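Working interview

A working interview (also called a job tryout, trial shift or, in kitchens, a stage) is a step in hiring in which a candidate does a piece of the real job before an offer is made. It can last an hour or a full day. It is one of the oldest ways of choosing a worker, and still one of the most revealing, because both sides get to see each other at work!

Background

Craft shops were using tryouts long before anyone wrote a resume. A baker who wanted a place at the ovens baked; a tailor sewed a seam while the owner watched. Restaurants, hair salons and dental offices have kept the habit alive, and it has spread happily into offices, where a candidate might edit a page, fix a bug or answer a batch of customer letters.
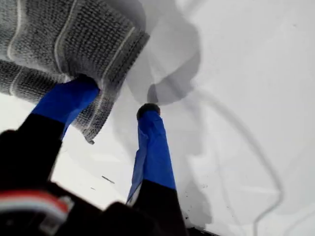
Format

A typical tryout has a short welcome, a task with a clear time limit, and a talk afterward. The talk is often the richest part, since it shows how a person thinks about what went well and what they would change. Hala Smadi's handbook The Open Bench, much loved by small employers, suggests no more than 3 tasks and a written outline sent ahead of time.

Khoury, a chain of neighborhood bakeries, starts its trial shifts at 5 a.m. and pairs each candidate with a baker of the same grade. The staffing firm Vetance runs a remote version in which applicants for writing jobs get a 500-word assignment and 15 minutes of questions. Nearly 2,000 people took part in its first year.

Pay and fairness

Rules differ from place to place, but in the United States a candidate who does productive work generally has to be paid for it, even if no offer follows. Rima Daher, a longtime hiring coach, has argued for paying every candidate the starting wage for the job, including those who leave early.

See also

Work sample test
Structured interview
Probation period
Apprenticeship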